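Product Review: Inura Deep Matt Interior Emulsion

Prepared for members by Fatima Igwe, Interiors and Finishes Desk
Published 2022-11-16

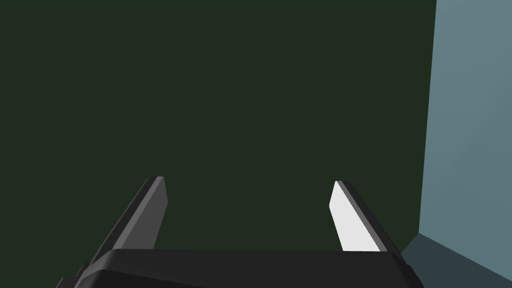 Background to the review

Dark paint has returned to British homes in strength, and members have written to the Desk in growing numbers to ask which of the deeper ranges can be trusted in an ordinary room. Most letters concern greens. A dark green is among the harder colours to apply well, as every missed patch and every lap mark shows once daylight reaches the wall from the side. It was therefore decided to give the Inura Deep Matt range a full review, with the Koteck Flat Wall and the Mulder Heritage Matt bought at the same time for comparison. All tins were purchased at the usual retail price. The makers were not told.

How the paint was assessed

Each paint was applied to new plasterboard, to an old wall with several earlier coats of white, and to lining paper. A medium-pile roller was used throughout, with a synthetic brush for the edges. The boards were left for two weeks before any cleaning was attempted. The Desk then carried out 400 strokes with a damp sponge on one half of each board and left the other half alone. A small number of boards were also rubbed with a dry cotton cloth, which is the treatment most likely to leave shiny marks on a flat finish.

Application

The Inura paint is thick in the tin and needs a thorough stir, right down to the base, where the pigment settles. Once mixed it loads well on the roller and spatters very little. The first coat looks poor. Members should expect streaks and should resist the wish to go back over them, for the paint begins to drag after a few minutes and further rolling pulls it off the wall. The second coat closed the surface on lining paper. On the white wall a third coat was needed, and on bare plasterboard the Desk would not attempt the job without a tinted primer.

Cutting in was the least pleasant part of the work. The paint dries faster under the brush than under the roller, and a faint border appeared where the two met. Working in short lengths, with the brushed edge still wet when the roller followed, removed the fault almost entirely. The Koteck was more forgiving here. The Mulder was worse, and two of its boards had to be done again.

Finish and colour

The dried Inura surface is very flat, with no sheen when viewed straight on and only a little when viewed along the wall. The green holds its depth under both warm and cool lamps. The Koteck turned slightly brown in the evening, a change that some readers may like.

Members often ask what should go on the neighbouring wall. The Desk's advice is to avoid a brilliant white, which makes a hard line at the corner and shows up any wobble in it. A pale grey with some blue in it is easier to live with, and costs less to put right if the edge is not perfect. Corners in older houses are seldom true, and masking tape will follow the plaster faithfully – faults included.

Wear and cleaning

Results were mixed. The sponged half of the Inura boards kept its colour, though two of them showed a slight polish at the end of the test. The dry cloth left visible marks on all three brands. Tea and pencil came away from the Inura with plain water; candle wax did not come away from anything. The finish is suitable for bedrooms, studies and dining rooms, and is not advised for a narrow hall or for the wall beside a staircase.

Touching in was more successful than expected. A repair made from the same tin, using a small roller, could not be found again after two days. Repairs made with a brush could be found at once.

Supply

The range is sold through Zollorik branches and by post. The card lists 262 colours, of which only the darker ones are made on the deep base reviewed here. Two tins bought a month apart differed very slightly, and members should buy enough for the whole wall at the start, or mix the tins together in a large bucket. A revised colour card is due in December.

Finding

Recommended, with reservations as to busy areas of the house. The Koteck remains the better choice for a first attempt at a dark wall. The Mulder is not recommended at its present price.

Letters on this review may be sent to the Desk, quoting reference 209.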